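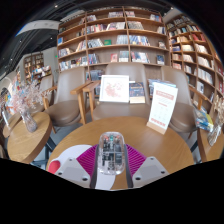 Re: Wulex – score multiplier after the third level

List home | Threads | Authors | Search | Log in

April 1, 2022, by Kasun Pramanik

Hello Malsha and all,

Malsha Cassim wrote:
> I can reach 2,000 points without trouble, but then my
> multiplier falls back to the start whenever I enter the
> tunnel. Is this a fault in the new build, or do I miss
> something? Tahsin says he does not have it.

I had the same problem last week, so I tried both settings. It is not a fault, I believe. In the new build the multiplier is kept only if you leave the level with 80 or more shield. In the old build the limit was lower, and most of us never noticed that it existed. Tahsin plays very carefully and he usually arrives with 85, so he would not see it.

What helped me was to stop chasing the small ships in the last part of level 3. They give few points and they cost a lot of shield. I wait near the left wall, let the first group pass, and shoot only the carriers. My score at the exit is a little smaller, but I keep the multiplier and the tunnel pays it back.

One more thing – the "fast turn" option is now switched on after the update, even if you had switched it off before. Please look in the controls menu. With it on I hit the walls all the time.

I agree with Prasanna that the limit should be shown on the screen. I have written this to Juniper Schumacher, who collects the requests for the July build, but I have no answer yet. If somebody plays on the Santoso version, could you tell me whether the limit is the same there?

Best regards,
Kasun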